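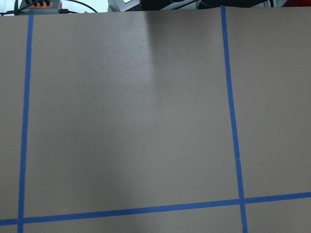
Tabletop with strips of blue painter's tape on it.

Section 4. Setting Up Your Sorting Table

Last updated: July

OK, so you've got the Clumley scanner out of its carton and the software talks to it (if it doesn't, go back to Section 3, I'll wait). Before you feed it a single photograph, please set up a place to sort. I skipped this with my first family collection, 1518 prints from three shoeboxes, and I ended up scanning my aunt's wedding twice and my uncle's not at all!

You need a flat table, a roll of painter's tape, a soft pencil, some sticky notes and clean dry hands. I don't bother with cotton gloves for ordinary prints, but I do wear them for negatives and slides.

4.1 Marking out the table

1. Clear the table and wipe it down with a barely damp cloth. Let it dry all the way.

2. Decide how many piles you want. I use four: Scan, Maybe, Duplicate and Ask Somebody. Darnell Ridgeway, who got me into all this, runs nine, and I have no idea how he keeps them straight.

3. Lay tape between the piles. Press it down with your thumb, especially at the ends, or a print will slide under and stick.

4. Write the pile names on sticky notes and put them on the tape, never on a photo.

CAUTION: Don't let tape of any kind touch the face of a print. If it happens, stop pulling. Lift the tape back slowly, low and flat, and if the surface starts to come with it, leave it alone and scan it as is.

4.2 Sorting

1. Take one envelope or one album page at a time. Keep the envelope! Half the dates I've ever found were on envelopes.

2. Turn each print over and read the back before you put it anywhere. Names, lab stamps, grocery lists, all of it counts. If there's writing, scan the back too (Section 6 covers pairing fronts and backs).

3. Deal the prints into piles quickly. Go with your gut. You'll get another pass at the Maybe pile, and it always looks smaller the second time.

4. Stop when the Scan pile reaches 100. Square it up, slip it into a paper envelope, and pencil the batch number on the envelope before you start another.

NOTE: Prints that are curled go flat under a couple of heavy books overnight, with plain paper on both sides. Don't bend them back by hand, the emulsion can crack.

NOTE: The Poma feeder tray is fine for modern prints in good shape. Anything with a torn corner, a deckle edge or old glue on the back goes on the glass.

4.3 Naming your batches

In the Vuner window, click New Batch and type a short name plus a number. Mine look like Zariņš_089, meaning batch 89 of the Zariņš family boxes. Put the zero in front or your computer will file 100 ahead of 89 and you'll be hunting all evening. (Ask me how I know.)

If you expect more than 2000 prints altogether, make a new folder for each branch of the family. Rimantas Juška wrote in to say he sorts by house instead, every photo taken at the same address in one folder, and I've started doing that with my mother's side. It works great when people moved a lot.

When your first batch is named, leave the window open and go on to Section 5, Cleaning the Glass.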